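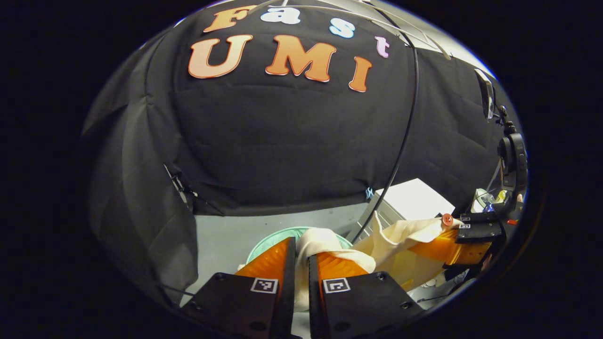 From: Emlyn Eynon
To: Festex list
Date: 23/03/2019
Subject: Re: Sourdough going flat in the last hour

Zahira Nair wrote:
> Hi all, my loaves have gone sad on me again. They look great when I
> shape them, then by the time the oven is hot they've spread out like
> a pancake. I'm using the Julard white flour, 40 percent of it swapped
> for whole wheat, and leaving the dough on the counter overnight. Same
> recipe I used in November with no trouble at all. Is it my starter?
> Should I throw it out and beg some off Cletus?

Zahira, please don't throw out your starter! It sounds fine to me. I think your kitchen has just gotten warmer since November and the dough is running ahead of you. Mine did the same thing a couple of weeks ago and I was blaming the flour, the salt, the water, the moon, you name it.

What I'd try first is a shorter rise. Overnight on the counter is great in a cold house, but in mine (old radiators, no control over them whatsoever) the dough is ready way before I want to get out of bed. So now I mix after lunch, shape in the evening and stick the whole thing in the fridge until morning. Straight from the fridge into the hot pot, no warming up on the counter. It's so much easier to slash when it's cold, too!

The other thing is that 40 percent whole wheat is a lot if you're keeping the water the same the whole time. I use 300 grams of water to 400 of flour when it's mostly white, and a splash more with whole wheat, but I hold the splash back and work it in with the salt. If it feels like soup, I skip it. Fikri told me he goes a good deal wetter than that, but Fikri has hands like a potter and I do not.

Do you still have the Ginting basket, the long one? I found mine was too big for the amount of dough I was making, so the loaf had nothing to lean on and just lay down in there. I switched to a soup bowl with a floured dish towel in it and got a much taller loaf. Ugly, but tall.

Amirul, while I'm writing, did you ever find that rye recipe with the caraway and the potato water? I've got 200 grams of rye left in the bag and would like to use it up before the moths do.

Let us know how the next one comes out, Zahira, flat or not. I still ate all of my flat ones, they make very good toast.

Emlyn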